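From the Working Practice Desk

New house rules for hand-held gripper recording

From Monday, all recording tables at Skarkico and Otonitz work under the same set of rules. Until now each site had its own sheet, and the two sheets did not agree about pads, about table layout, or about who may stop a recording. Zdislava Michalík compared them during the spring and wrote one text of 6 pages, which replaces both. Please take the old sheets down from the wall, also the laminated ones.

Most of the text will be familiar to you. I mention only the parts that are different.

Pads. Both finger pads are checked before the first recording of the day and again after the midday break. A pad which has a cut, or which turns under the thumb, is changed at once. Please do not glue it back. We lost 40 recordings in April to one glued pad at Otonitz, and the person reviewing them could not see the fault until the fingers closed on something thin.

Screws. The screw at the base of each finger is tightened with the torque driver only. The driver stays in the drawer with the spare pads and is not lent to other rooms.

Two operators at one table. This is the part with the most questions. When two people work with grippers over the same cloth, one of them is the lead and says aloud "in" and "out" before crossing the middle. The second operator keeps the jaw on their own side until they hear "out". Both keep the hand on the vertical grip and never on the fingers, even to free a stuck object.
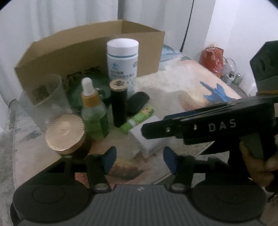 Two grippers at one table, with a small white box between the open fingers of the nearer one.

Objects. A household table should look like a household table. Bottles, jars and boxes may stand close together, and one thing may hide part of another. What we ask is that every container with a liquid inside is closed, and that glass is handled only by operators who have finished the second training day. Medicine and supplement bottles must be emptied before they come to the table. Packages with a person's name or address on the label do not come to the table at all.

Stopping. Any person in the room may stop a recording, including visitors and new colleagues. The stopped recording is kept and marked, not deleted. Yolotzin Manríquez went through 940 marked recordings from the Koubek project and found that 70 of them had no reason written in the log. The new log has a separate line for the reason, and one short sentence is enough — "jaw touched jaw" or "glass moved too near the edge" is fine.

Some of you asked if the rules are valid also for the Nekeck tables. Not yet. The tables there are higher and the distance between operators is different, so Zdislava wants to measure first. Until she has finished, Nekeck continues with its present sheet.

Comments on the text can be given to Zdislava or Yolotzin, on paper or by mail. Please write the section number, it saves us a lot of searching.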